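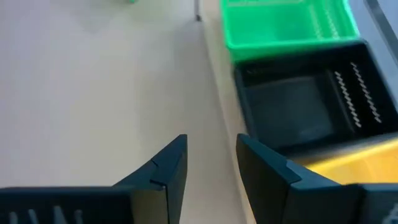 The pale table, with the raised edge running across it. Containers live on the far side.

The Sorting Table – a small gallery

Welcome to the least glamorous page on the Brendlow workshop site. Maxine Tapsell asked for pictures of the sorting table, on the grounds that we have pictures of everything else, including the car park. I said a table was a table. She said to put it up anyway.

So, the table. It is off-white and smooth, and it goes grey in the shadows, like the rest of us. The light strip between the open area and the containers is the frontier. Things waiting to be sorted stay on the plain side and things that have been sorted go over the edge into a container, and that is the entire system. Onyekachi Ojo once drew it up as a diagram with 4 arrows. Three of them pointed the same way.

We took the table on in July, when the Nekell shelving went and the back wall was suddenly available. Since then it has seen 28 sorting sessions and almost 1,000 odds and ends, most of them screws, and a few of them things we had been blaming each other for losing.

House rules, such as they are: no mugs on the plain side, no "miscellaneous" container (we had one at the old place and it ate everything), and if you lean on the raised edge Maxine will know.

The Wikholm room gets its own page next – it has a window, so expectations are high. Requests for other furniture can be left with Onyekachi, who will file them.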